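3.2 Order of construction in beginner drawings

The second part of the study looked at the order in which adult beginners put down the main lines of a drawing. Participants in the Studel evening course were asked to copy a line drawing of a delivery van, first without instruction and again after four weekly lessons. The course enrolled 24 adults, of whom 16 completed both drawings. Sheets from those who missed the second session were kept but are not included in the results below.

All drawings were made in pencil on plain paper. Erasing was allowed, and each participant marked the order of the first ten lines with small numbers in the margin. The lessons followed the Thomas method, in which light outlines of the whole object are placed before any detail is begun. 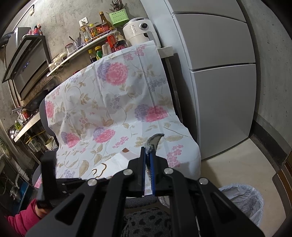 In the first drawings, most participants began with a single feature, usually a front wheel or the windshield, and worked outward from it. This led to a common error: the rear of the van was squeezed to fit the space left on the sheet. The wheels were often drawn as full circles even where the body turned away from the viewer.

In the second drawings, 13 of the 16 participants began with a box for the body and a ground line for the wheels. Their proportions were closer to the model, and fewer sheets ran out of room at the right-hand side. Shading did not improve to the same degree - this was expected, as the lessons gave little time to tone. Two participants returned to their earlier habit of starting with a wheel, although both had used the box in class.

A smaller comparison was made with drawings from the Sesberg collection, which holds 400 sheets by self-taught adults. The collection does not record the order of lines, so only the finished proportions could be compared. The same squeezing of the rear section was found there, mainly in long vehicles such as buses. 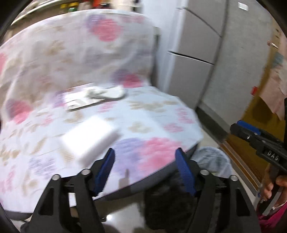

Figure 3. Floral cloth draped over a padded seat.

Does the order of the first lines matter once a beginner is allowed to erase?
The results suggest that it does, as participants who started with a detail rarely erased it, even when it was clearly too large, and fitted the rest of the van around it.

The scoring sheet was adapted from the Futar drawing scale, with the items on facial features removed. Each drawing was scored twice, with the sheets in a different order the second time. Where the two scores differed, the lower one was used.

Last updated: January 2023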